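Skovero opens its fabric cell care notes to all customers

Praridstead, 1/11/19 - I'm Hussam Nassar, and I look after the cloth-handling cell at Skovero. People keep asking how we keep it running, so as of today our setup and care notes are free to anyone who owns a Brarorell arm!

Most of it is finger work. I check the two gripper fingers every 100 picks, wipe the inner faces and look for lint in the recesses (there's always lint). Then I run a few grabs on an old red shirt with the fingers set wide.

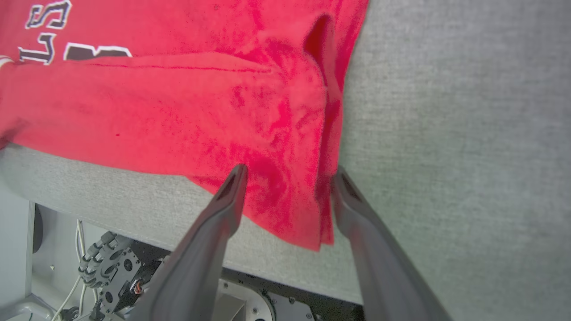
After that come the cables. Leave some slack at the joint, turn the base slowly by hand with the power off, and listen. We swapped one joint motor back in July after nearly 300 hours of squeaking, and I should have done it sooner - my fault entirely.

Closing force is the fussy bit. Start low, go up in small steps and try it on mixed fabrics before you save anything. Bensaid, who supply our spare fingers, now sell them in sets of 2 for $490, screws included.
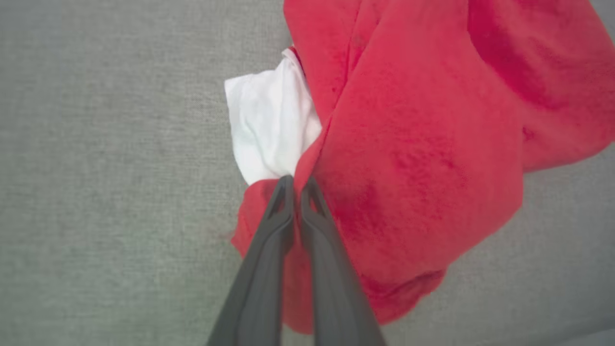 The gripper closed on red and white fabric at the Skovero cell.

The notes can be picked up at our Praridstead front desk, or just call and ask for me.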